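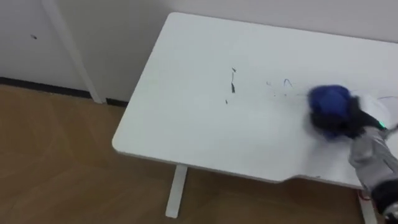 봄밤수선화
저는 마른 걸레파예요. 흰 책상은 물부터 묻히면 그 까만 부스러기가 죽처럼 퍼져서 일이 두 배가 되더라고요. 글쓴님도 일단 마른 걸로 한 번 모으고 시작해 보세요. 저도 작년에 하얀 책상 들이고 나서 한 달은 매일 물티슈만 붙들고 살았답니다 ㅎㅎ

책상앞토끼 (글쓴이)
댓글 감사해요! 본문을 너무 짧게 써서 조금 더 적어 볼게요. 무광 흰색 상판이고 벽에 딱 붙여서 쓰고 있어요. 예전에 쓰던 갈색 책상에서는 한 번도 신경 쓴 적이 없는데, 흰 책상으로 바꾸고 나니까 머리카락 같은 가느다란 거랑 까만 가루 같은 게 반나절만 지나도 눈에 확 띄네요. 파란색 도톰한 패드로 밀어서 닦는데, 앞쪽으로 줄줄 밀려가기만 하고 패드에 붙지를 않는 느낌이에요. 다들 어떻게 하시는지 궁금해서 글 올렸어요.

Milan Aerts
안녕하세요, 한국에 산 지 오래됐지만 글은 아직 서툴러요. 저는 반대로 아주 살짝 젖은 천이 더 좋다고 생각합니다. 마른 패드는 머리카락을 굴리기만 해요. 굴러간 머리카락은 결국 책상 뒤로 떨어지고, 나중에 바닥에서 다시 만나게 됩니다. 분무기로 책상이 아니라 천에 두 번만 뿌리세요. 그리고 한 방향으로만요.

봄밤수선화
Milan Aerts님 말씀도 맞는데, 무광은 결 사이에 때가 끼잖아요. 지우개 가루나 연필심 가루면 젖은 천이 닿는 순간 회색으로 번져요. 저희 집 아이 책상이 딱 그랬어요. 그 얼룩 빼느라 주말 하루를 다 썼다니까요. 머리카락만 있으면 젖은 천도 괜찮겠지만요.

Milan Aerts
네, 연필 가루는 저도 인정합니다. 저는 종이에 쓰는 일이 거의 없어서 그 생각을 못 했어요.

느티나무집
두 분 다 맞는 말씀 같아요 ^^ 저는 순서를 나눠서 해요. 먼저 마른 패드로 바깥에서 안쪽으로 모아요. 밖으로 밀지 말고 꼭 안쪽으로요. 가운데에 한 무더기가 되면 돌돌이 테이프로 콕콕 찍어서 들어내고, 그다음에 살짝 적신 천으로 전체를 한 번 닦고 마른 천으로 마무리합니다. 글로 쓰니까 길어 보이는데 라디오 노래 한 곡이면 끝나요. 월요일 아침에 출근 전에 이렇게 해 두면 한 주 시작이 참 개운하더라고요.

책상앞토끼 (글쓴이)
오 안쪽으로 모으는 건 생각을 못 했어요. 저는 늘 앞으로 쭉 밀었거든요. 그러면 앞쪽 가장자리에 움푹 들어간 데가 있는데 거기서 꼭 말썽이에요. 상판이 얕게 네모로 파인 자리요. 그 안쪽 모서리에 가루가 모이면 패드로는 안 나오더라고요.

Aranka Magyar
우리 책상에도 그런 홈이 있습니다! 저는 안 쓰는 화장 붓을 씁니다. 붓으로 홈을 먼저 털고, 손바닥을 아래에 대고 받으면 돼요. 처음에는 면봉을 썼는데 면봉에서 나온 솜이 또 먼지가 되어서 그만두었어요. 붓은 부드러운 것보다 조금 뻣뻣한 게 좋습니다.

느티나무집
화장 붓 좋네요. 저는 페인트 붓 제일 작은 거 써요. 동네 철물점에서 샀는데 벌써 몇 년째인지 모르겠어요.

새벽커피두잔
저는 조금 다른 의견인데요, 그렇게까지 매일 닦아야 하나 싶어요. 흰 책상 쓰는 사람이 먼지 보일 때마다 닦으면 일을 못 해요. 저도 처음엔 예민했는데 요즘은 일주일에 한 번, 그것도 마음 내킬 때 닦아요. 그 대신 책상 위에서 빵을 안 먹습니다. 그거 하나로 반은 줄었어요.

봄밤수선화
에이, 그래도 손목 밑에 가루가 까끌까끌 밟히면 기분이 그렇잖아요. 저는 그게 싫어서 매일 닦는 쪽이에요. 새벽커피두잔님은 성격이 느긋하신가 봐요. 부럽습니다 진심으로요.

새벽커피두잔
느긋하다기보다 게으른 거죠 ㅎㅎ 까끌한 건 저도 싫어서 손 닿는 자리만 소매로 슥 합니다. 혼내지 마세요.

책상앞토끼 (글쓴이)
ㅋㅋㅋ 소매는 저도 가끔 해요. 그런데 혹시 Edunier 청소 패드 써 보신 분 계세요? 회사 동료가 머리카락이 잘 붙는다고 추천하던데 리필 26장짜리밖에 안 팔아서 덜컥 사기가 망설여져요.

Aranka Magyar
써 봤어요. 머리카락은 잘 붙지만 고운 가루는 별로였어요. 저는 지금 Lestent 극세사 천으로 바꾸었고, 빨아서 다시 쓰니까 마음이 편합니다. 다만 섬유유연제를 넣으면 안 돼요. 한번 넣었다가 천이 미끌미끌해져서 먼지를 하나도 안 잡았어요.

느티나무집
섬유유연제 이야기 정말 중요해요. 저도 그걸 모르고 멀쩡한 천을 몇 장이나 버렸는지... 수건이랑 같이 빨아도 보풀이 옮으니까 따로 빠시는 게 좋아요. 손빨래가 귀찮으시면 세탁망에 넣으시고요.

Milan Aerts
한 가지 더 있습니다. 가는 케이블이 책상 위에 있으면 닦기 전에 들어 올리세요. 케이블 옆에 먼지가 줄처럼 쌓입니다. 저는 작은 집게로 케이블을 벽 쪽에 고정했는데 그 뒤로 닦는 일이 훨씬 쉬워졌어요.

책상앞토끼 (글쓴이)
맞아요, 저도 흰 선 하나가 위에 늘 나와 있어서 그것만 피해 닦곤 했어요. 집게 사 볼게요. 오늘 저녁에 느티나무집님 순서대로 해 보고, 홈은 붓으로 털어 보려고요. 다들 이렇게 정성스럽게 적어 주셔서 커피 한 잔씩 돌리고 싶은 마음이에요.

봄밤수선화
해 보시고 꼭 후기 남겨 주세요! 그리고 다 닦고 나면 바닥도 한번 보셔요. 나무색 바닥이면 떨어진 게 잘 안 보여서 양말에 다 묻어나요. 저는 책상 다리 둘레부터 청소기로 한 바퀴 돌립니다.

새벽커피두잔
바닥까지 하라고 하시네... 저는 이만 자러 갑니다.

느티나무집
안녕히 주무세요 ㅎㅎ 참, 돌돌이 테이프는 너무 끈끈한 거 쓰지 마세요. 상판에 자국 남은 적 있어요. 옷에 쓰는 약한 걸로 하시면 됩니다.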